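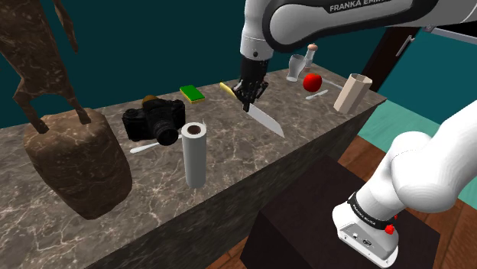
Knife work over the marble bench in Bodden's simulated kitchen.

Bodden Kitchen Pack, reviewed
By Tamara Zhuravel

I've wanted a robot to tidy my kitchen since I was nine, so bear with me if I get carried away. The Bodden Kitchen Pack is a set of simulated benchtops, arms and everyday clutter that runs on an ordinary gaming PC, and for the past month I've spent most of my evenings asking a virtual arm to put things away. I've loved it. I've also learned a fair bit about how far off the real thing is.

What you get is a kitchen with a marble bench, a dark teal wall and a jumble of stuff on top. The jumble is what sold me! An apple, a sponge, paper towels, a drinking glass, spoons, a camera, and a great big brown sculpture that no sane person would keep next to where they chop. Most demos I've seen give the arm one block on a clean table. My own bench looks a lot more like Bodden's, minus the art.

Setup took me an evening, mostly downloading. You choose a scene, choose a chore from the menu or type your own, and press go. You can drive the arm yourself with a game controller or hand it over to one of the control programs that come in the box. I'd start by driving. It's great fun, and it gives you real respect for how fiddly a spoon is when it's lying flat on stone.

So, can the machine do the chores? Some of them, yes. Apple into a bowl is close to solved, and I stopped bothering to watch. The sponge is nearly as good. The paper towel roll goes well if it's grabbed from the side and very badly from above. I ran 591 attempts in total (the counter is in the corner of the results page, I didn't keep a tally on the fridge) and the easy pickups hardly ever let me down.

Knives are another story. Picking one up is fine about half the time. Moving it across a crowded bench without the blade clipping something is much harder, and setting it down flat is harder again. The included program likes to let go a touch early, and then you get a clatter. 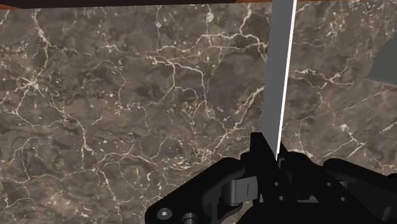

The close view from the gripper is what I ended up using for anything thin. You can see whether the fingers have closed squarely or only caught an edge, and from the wide view I never could tell. Switching between the two is a single button, and both can be recorded together. I'd pay for that feature alone.

My brother-in-law Fergal Scanlon came over one night and took the controller off me. He works on a packing line and his first question was how long each pickup took. Fair call. The included program pauses before nearly everything, and on a shop floor you'd be waiting on it all day. He also beat my best time on the glass, and I haven't heard the end of it.

A few gripes. The physics goes a bit odd when objects touch — I had a cup slide off slowly with nothing near it. There's no water, so washing up is out, and that's the chore I'd most like gone. Cloth is missing too. The manual is thin, and the page on writing your own chores skips a step where you have to save the scene first. Cathal Daly on the user forum has written it up properly, so look for his post.

It needs a decent graphics card. On my old Ramell laptop everything ran like treacle, and on the desktop it's smooth with 2 arms going at once. The full pack is $700, which made me wince, though there's a trial with one kitchen and the basic chores, and you'd get a good few weekends out of that.

Would I trust an arm in my real kitchen on the strength of this? With the fruit and the sponges, sure, tomorrow! With the good knife, while I'm standing there in socks, no. If you're curious about home robots and you like tinkering, get the trial and try the spoons first.

4 out of 5. I'll update this if the next release adds a sink.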